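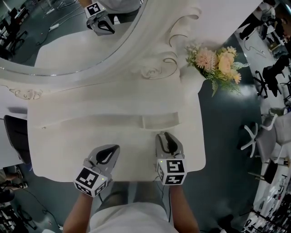

ドレッサーの手入れでいちばん手間がかかるのは、鏡でも引き出しでもなく、飾りの彫りの部分です。平らな天板は布で拭けば済みますが、彫りの谷に入った粉は布では届かず、こすると奥へ押し込まれます。白い家具ではそれが灰色の線になって残ります。写真のような白いドレッサーだと、楕円の鏡の手前にバラと渦巻きの浮き彫りがあり、天板の中ほどには横に長い浅いくぼみがあります。このページでは、こういう形の家具を普段どう拭くか、汚れがたまったときにどうするかを、作業の順にまとめます。

用意するもの

・やわらかい布 3枚(乾拭き用、水拭き用、鏡用)
・毛のやわらかい平筆 幅の広いものと細いもの
・綿棒
・食器用の中性洗剤
・ぬるま湯を入れた洗面器
・小物を移しておくトレイか浅い箱
・古いタオル

筆は画材用でも化粧用の古いものでもかまいません。毛が硬いと塗装に細かい傷がつくので、手の甲をなでて痛くない程度のものを選びます。金具の部分が家具に当たりそうなら、マスキングテープを一周巻いておきます。うちでは量販店の平筆にテープを巻いたものを引き出しに入れっぱなしにしています。

布は色落ちしないものにしてください。濃い色のタオルで白い塗装を水拭きすると、色が移ることがあります。

1 物をどける

天板の上の物を全部トレイに移します。瓶を左右に寄せながら拭くやり方は、瓶の底の汚れをそのまま引きずるので、かえって跡が増えます。移すときに瓶の底を濡れ布で一度拭き、戻す前にもう一度乾いた布で拭きます。香水や除光液は別にして、床ではなく離れた台に置きます。

くぼみに入れてあるヘアピンや綿棒も出します。浅いところなので、指で端に寄せてつまむと早く済みます。

2 上から筆で払う

乾いた状態で、上から下へ順に払います。鏡の枠の上端、枠の側面、飾りの浮き彫り、天板という順番です。先に天板を拭いてしまうと、あとで落ちてくるほこりでやり直しになります。

バラの彫りは、花の中心から外へ向かって筆を動かします。花びらの重なりの下は細い筆に替え、筆先を寝かせて差し込みます。渦巻きは外側から巻きの中へ進むとほこりが中心に集まるので、逆に、中心から外へたどってください。出てきたほこりは、天板に敷いた古いタオルで受けます。

掃除機を使う場合は、ブラシ付きの吸い口を彫りから少し離して持ち、筆で浮かせたものだけを吸います。吸い口を彫りに当てると、出っ張ったところの塗装が欠けます。樹脂の飾りを貼り付けてある家具では、飾りごと浮くこともあります。

針金のような細い飾りや金色の線飾りが付いている場合は、そこだけ筆も軽くします。布でつかんで拭くと曲がります。金色の部分は塗りかメッキか見た目ではわからないことが多いので、洗剤や研磨剤は使わず、乾いた綿棒でなでるだけにします。

3 化粧品の汚れを落とす

乾いたほこりを取ったあとで、湿った汚れに移ります。順番を逆にすると、粉が水を吸って固まります。

白い家具に付きやすい汚れは、だいたい次のとおりです。

ファンデーション(粉)
先に筆で払い、残った分だけを固く絞った布で押さえます。こすらないでください。

ファンデーション(リキッド)、クリーム
乾いた布で上からつまみ取り、中性洗剤を薄めたぬるま湯で布を湿らせて拭きます。そのあと水だけの布で二度拭きます。

口紅
色が広がりやすいので、布の面を毎回替えます。綿棒に薄めた洗剤をつけ、外側から内側へ少しずつ取ります。古い口紅の跡は完全に取れないことがあり、薄くなったところでやめるほうが塗装は傷みません。

ヘアスプレー
表面がべたつき、そこにほこりが付いて灰色になります。ぬるま湯で絞った布をしばらく当ててやわらかくし、そのあと拭き取ります。鏡の下半分と枠の下側によく付いています。

マニキュア
塗装の上では除光液を使えません。白い塗装が溶けて、くぼみになります。乾いて浮いていればプラスチックのカードの角で端を少し起こし、取れなければそのままにします。

洗剤の濃さは、洗面器のぬるま湯に一、二滴で足ります。泡が立つほど入れると、彫りの中に残った泡をすすぐほうに時間がかかります。初めて洗剤を使う家具では、目立たない裏側や脚の内側で先に試し、布に白い色が付いてくるようなら水拭きだけにします。

メラミンスポンジは白い家具によく使われますが、細かい研磨なので、つやのある塗装ではそこだけ曇ります。私も以前、天板の端の一か所をこれでこすり、斜めから見ると今でもわかる跡を作りました。

4 浅いくぼみを拭く

天板のくぼみは、底よりも四隅に粉がたまります。布を指に巻いても角までは入りません。綿棒の頭を指でつぶして平たくし、軽く湿らせて、角から中央へ引き出すように動かします。

水は絶対に流し込まないでください。くぼみの継ぎ目から入った水は外から見えないまま残り、しばらくして塗装が浮いてきます。拭き終わったら乾いた布の角をたたんで差し込み、水気を吸わせます。

くぼみに物を入れて使うなら、底に合わせて切ったフェルトか厚手の紙を敷いておくと、次からはそれを取り替えるだけになります。うちの敷き紙はHervieuという店の包装紙で、厚みがあって端が反りません。寸法は、くぼみの内側より縦横とも少し小さく切ります。ぴったりに切ると取り出すときに爪でひっかくことになります。

入れる物は、ピン、ピンセット、細いブラシのような平たい物に向いています。深さがないので、口紅を寝かせると転がり出ます。

5 鏡を拭く

鏡は最後です。スプレーの洗剤を鏡に直接吹くと、液が下に流れて枠との境目に入ります。そこから鏡の裏へ回ると、縁が黒く変色して元に戻りません。液は布のほうに付けてください。

楕円の鏡は、上から下へまっすぐ拭くと、縁の近くに三日月形の拭き残しが出ます。先に縁に沿って一周し、そのあと中を横に往復します。仕上げは乾いた布で、同じ順番にもう一度です。

縁の一周は、布を人差し指に一重だけ巻いて行います。厚く巻くと枠の立ち上がりに当たって、鏡との境目まで届きません。境目に残った筋は、乾いた綿棒でたどれば取れます。

拭き筋は正面から見えないことがあります。立つ位置を横へずらし、部屋の奥が映る角度で見ると筋がわかります。

6 乾かして戻す

水を使った日は、すぐに物を戻さず、窓を開けて乾かします。彫りの谷は天板より乾くのが遅いので、乾いた筆でもう一度さっと払い、筆先が湿らなければ戻してかまいません。ドライヤーの温風は塗装が縮むことがあるので使いません。

戻すときに、使っていない物を分けます。天板に出しておくのは毎日使う物だけにし、瓶類は小さなトレイにまとめます。トレイごと持ち上げられれば、次の拭き掃除がすぐ始められます。トレイの裏にはフェルトを貼ってください。裏が硬いままだと、引いたときに白い塗装に細い線が入ります。

手入れの間隔

天板の乾拭きは、化粧のあと、気づいたときに。彫りの部分を筆で払うのは7日おきくらいが楽ですが、忙しければ月に一度でも間に合います。鏡の縁とくぼみの角は、汚れが見えたら行います。洗剤を使う手入れは年に二回もすれば足ります。うちでは1月と、梅雨に入る前にしています。

白い塗装が黄ばんできたら

日光と喫煙、それに暖房の熱で、白い塗装は少しずつ黄色くなります。これは汚れではないので、拭いても白くなりません。物を置いていた場所だけ白く残るのが目印です。漂白剤は塗装を傷めるだけです。

窓際に置く場合は薄いカーテンを引き、物の位置をときどき変えると、色の差が目立ちにくくなります。鏡が窓に向いていると反射した日光が反対側の壁や家具に当たるので、向きも少しずらしておきます。

欠けを直すとき

彫りの出っ張りは、どう使っていてもそのうち欠けます。小さな欠けなら、水性の補修塗料を細い筆で置くように塗ります。私が使ったのはTrelleckの小瓶で、つや消しと半つやがありました。白といっても何種類もあり、青みの白と黄みの白では隣に塗るとはっきり違います。家具の裏側に一滴塗り、乾いてから昼の光で見比べてください。濡れているときの色では決められません。

塗るのは一度に薄く、乾かしてからもう一度重ねます。厚く塗ると谷が埋まって、花びらの形がぼやけます。はみ出した分は、乾く前なら湿らせた綿棒で取れます。

欠けた破片が残っているなら、捨てずに封筒に入れておきます。木工用接着剤を爪楊枝の先で少しだけ付け、押さえてマスキングテープで一晩留めます。テープははがすときに塗装を持っていくことがあるので、一度手の甲に貼って粘着を弱めてから使います。

読者からの補足

前に家具の拭き方について書いたとき、家具の塗り直しをしているValentin Schnyderさんから便りをもらいました。白い家具にはワックスをかけないほうがよい、とのことです。彫りの谷にワックスが残るとそこにほこりが付き、後で塗り直すときにも塗料をはじくそうです。すでにかけてある場合は、中性洗剤の薄い液で何回かに分けて落としてください。一度で落とそうとして濃い液を使うと、つやまで落ちます。

筆は使い終わったら中性洗剤で洗い、毛先を整えて寝かせて乾かします。立てて乾かすと根元に水がたまり、次に使うときに毛が抜けて彫りの中に残ります。

2023年5月26日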